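Section 4. Choosing and Preparing a Surface

Read this section before you open the bag of feet. Most complaints about the Vivlow countertop scale come down to the surface under it, and most of the advice you will find elsewhere on that subject is wrong or trying to sell you a mat.

4.1 What the scale needs

The Vivlow has four load points, one under each corner. It needs all four to rest on something that does not bend, rock or creep. That is the whole requirement. You will see claims that a kitchen scale must stand on stone, or that it must be kept away from any wall. We have tried both and could not find a difference on the display.

What does make a difference:

- A surface that gives when you lean on it.
- A cloth, towel or silicone mat left under the feet.
- A seam or grout line under one foot only.
- A power cord trapped under the body.

4.2 About leveling mats

Starumeo and several other makers sell leveling mats. The packaging tends to promise "lab accuracy" without saying which lab. If your counter is already flat and firm, a mat adds a soft layer where you do not want one. If your counter is badly out of level, a mat will not fix it either. Spend the money on something else.

The one case where a mat may help is a very slick glass counter where the scale slides as you stir. Even there, try cleaning the feet first.

4.3 Fitting the feet

1. Turn the scale upside down on a folded towel. Do not press on the glass.
2. Check that the four sockets are clear. Packing foam likes to hide in them.
3. Push each foot in by hand until it stops. If you need a tool, the foot is in crooked.
4. Turn the scale over and set it where you plan to use it.
5. Press lightly on each corner in turn. If one corner dips, screw that foot out by a quarter turn and press again.
6. Repeat step 5 until nothing moves. Then leave it alone.

NOTE: Feet from the older Hotar model look the same and will go in. They are shorter. Do not mix them.

CAUTION: Never adjust a foot with a bowl on the scale. The glass can crack at the corner, and this is not covered by the warranty.

4.4 Testing the surface

The manual for the Hotar told owners to check with a coin. We have dropped that advice. Coins wear, and a coin is too light to tell you anything about a counter.

1. Switch on and wait for a steady zero.
2. Put a sealed package of known weight in the middle. A 400 g can will not do, as the label gives the contents and leaves out the can. Use a calibration weight if you have one.
3. Write down the reading.
4. Move the weight to each corner and write down those readings too.
5. Take the weight off. The display should return to zero within a few seconds.

Corner readings may differ from the middle by up to 2 g. If one corner is off by more, go back to 4.3 and check that foot. If all four are off by the same amount, the surface is fine and the scale wants calibrating – see Section 6.

Be suspicious of a perfect result as well. A display that shows exactly the same number five times may be holding the last reading. Turn off the Hold function and run the test again.

4.5 Color and finish

People ask whether a pale surface is better than a dark one. For weighing, no. For cleaning, a plain pale surface has the advantage that spilled flour hides on it and coffee does not, so you may take your pick. Dark matte parts have the opposite habit and show every speck.
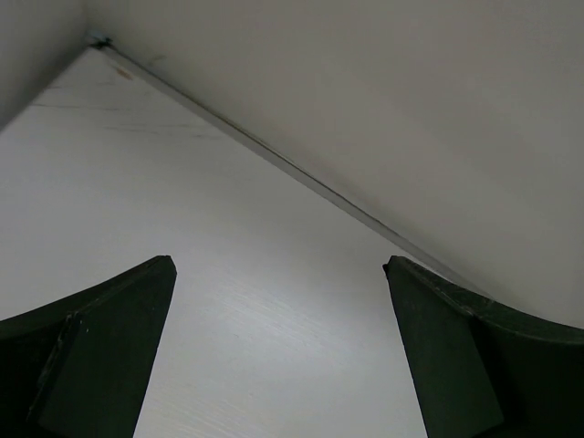 Fig. 4-3. Dark matte finish against a pale surface. Note the small white specks.

Wipe the surface and the feet with a damp cloth, then dry both. Skip the polish. Vieira counter oil and similar products leave a film, and a film lets the feet creep.

4.6 Moving the scale

Each time you move the scale to another spot, repeat steps 5 and 6 of section 4.3. A setup that was right on the island may be wrong beside the stove. If you carry the scale in from a cold garage or car, leave it switched off for 90 minutes before you trust it. The box says 27, and we do not know where that figure came from.

Do not store anything on the platform. A stack of plates left there all week is the most common cause of a zero that wanders.

4.7 If the reading still drifts

- Drift only while the dishwasher runs: the counter is shaking. Move the scale or wait.
- Drift near an open window or fan: moving air. A light, wide bowl makes it worse.
- Slow drift at all times: change the batteries before you blame the counter. Use new ones from the same pack.
- Drift after all of the above: try the floor. If the scale is steady on bare tile, your counter is at fault. If it drifts there too, contact service and have your corner readings ready.

Service will ask whether you used a mat. Take it out and run the test in 4.4 again before you call.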